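El sofá, ese armario horizontal

Hay muebles que se compran para una cosa y acaban dedicados a otra. La bicicleta estática es perchero desde el segundo mes. La mesa del comedor es oficina, correos y depósito de llaves. Pero ninguno ha caído tan lejos de su vocación como el sofá, que entró en casa para que nos sentáramos y hoy recibe a las visitas con una pila de ropa limpia en el mejor sitio.

En la redacción llevamos tiempo dándole vueltas al asunto, en parte por interés periodístico y en parte porque el sofá de la segunda planta tampoco admite a nadie. Durante 45 días pedimos a los lectores que nos contaran qué dejaban encima del suyo. Llegaron 124 cartas, casi todas con tono de confesión y una con un presupuesto de tapicería que no habíamos solicitado.

La ropa gana de calle. Después vienen los cargadores, las mantas en pleno agosto, los libros abiertos boca abajo y una categoría que los lectores llaman «cosas que van arriba». En las casas con escalera, lo que va arriba espera abajo. En las casas sin escalera también, lo cual da que pensar.

La industria, mientras tanto, diseña para un habitante que no existe. El catálogo de Retorum presenta sofás de seis plazas en los que no hay más que un libro de arquitectura, en equilibrio sobre el brazo, que ningún ser humano ha terminado. Gidlow vende unos módulos «pensados para conversar». Horrocks, más realista, añadió en noviembre un arcón bajo el asiento, y los compradores nos cuentan que ahora tienen dos sitios que ordenar: el arcón, lleno, y el sofá, con lo que no cabe en el arcón.

Tampoco ayuda la aritmética de los cojines. Uno solo parece un olvido y cuatro obligan a mudarlos cada noche a una butaca que, por descontado, ya está ocupada. Una lectora tiene ocho y admite que ve la televisión desde la alfombra.

El color merece párrafo aparte. Durante años se nos recomendó el gris porque «va con todo», y las salas de estar se llenaron de nubes bajas. Ahora vuelve el mostaza, a menudo sin renunciar del todo a la prudencia: respaldo valiente, asiento discreto. Nos parece un buen pacto, con una pega.

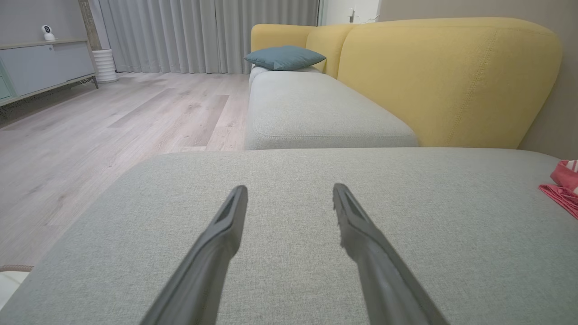 La pega es que el asiento claro delata. Sobre una tapicería estampada, un trapo puede pasar meses de incógnito, casi como parte del diseño. Sobre el gris pálido, una tela arrugada de un rojo rosado con unas rayas blancas se ve desde la puerta de la calle, y el cojín azul verdoso del fondo, bien apoyado en el respaldo amarillo, solo consigue que el contraste sea más cruel. Quien elija esta combinación debe saber que compra también un testigo.

¿Remedios? El sistema Iltby propone vaciar el sofá cada noche, prenda a prenda, antes de apagar la luz. Lo probamos. La ropa pasó del sofá a la silla del dormitorio, donde ya había otra ropa, y hubo que apartarla para acostarse. Una cesta junto al sofá da mejor resultado, siempre que alguien la vacíe — y en ese «alguien» naufragan la mayoría de los hogares consultados.

Nosotros nos quedamos con el método de una lectora que invita a merendar cada dos semanas. Media hora antes de que suene el timbre lo mete todo en la bañera y corre la cortina. Pide, eso sí, que no publiquemos en qué ciudad vive.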